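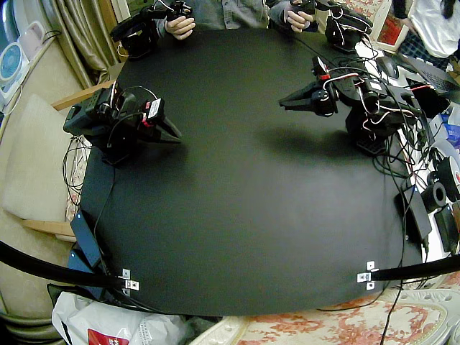
Histbridge is a market town on the east bank of the Egan, in the hill country of southern Braratia. It had a population of 3,203 at the last census. The town center stands 300 feet above sea level, on a shelf of hard gravel that stays dry when the lower meadows flood.

History

The town grew up at a ford used by cattle drovers. A timber bridge replaced the ford and was itself replaced by the present stone one, which has eight arches of unequal width. Tolls were charged on livestock until the railroad arrived and took most of the droving trade. The old toll house still stands at the west end and is now a private home.

Tanning was the main industry for several generations. The tanneries drew water from a side channel known as the Cut, parts of which survive behind Mill Street — the rest was filled in when the street was widened.

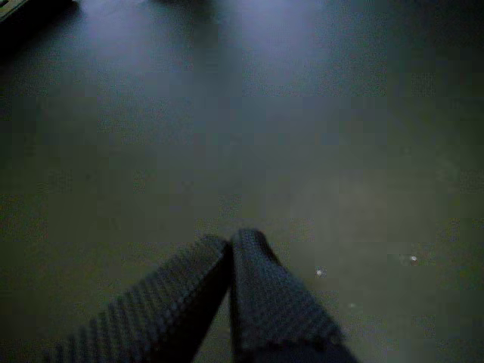
The last tannery closed after a fire, and its site became the town's bus yard. The local historian Serpil Kocabaş has argued that the trade was already failing by then, pointing to wage books that show the workforce falling every winter.

Geography and transportation

The nearest large town is Plendura, 11 miles downstream. Buses run between the two through the day, with the last one leaving Plendura in the early evening. The railroad station closed to passengers, but freight trains still carry stone from the quarries north of town.

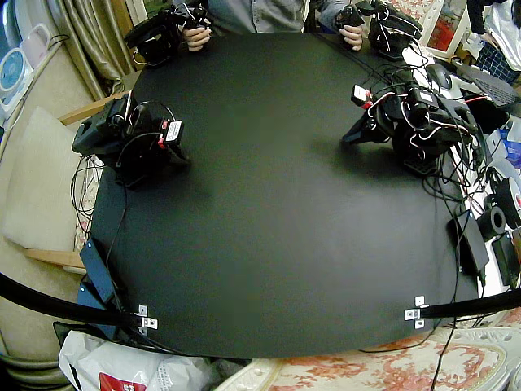 Two black robot arms on a tabletop mat, with a person in a gray shirt seated behind.

Culture

A livestock fair is held each November in the field below the bridge. Sheep sales take up the morning, and a plowing match follows in the afternoon. The town library keeps the tannery wage books and a set of early maps of the Egan valley.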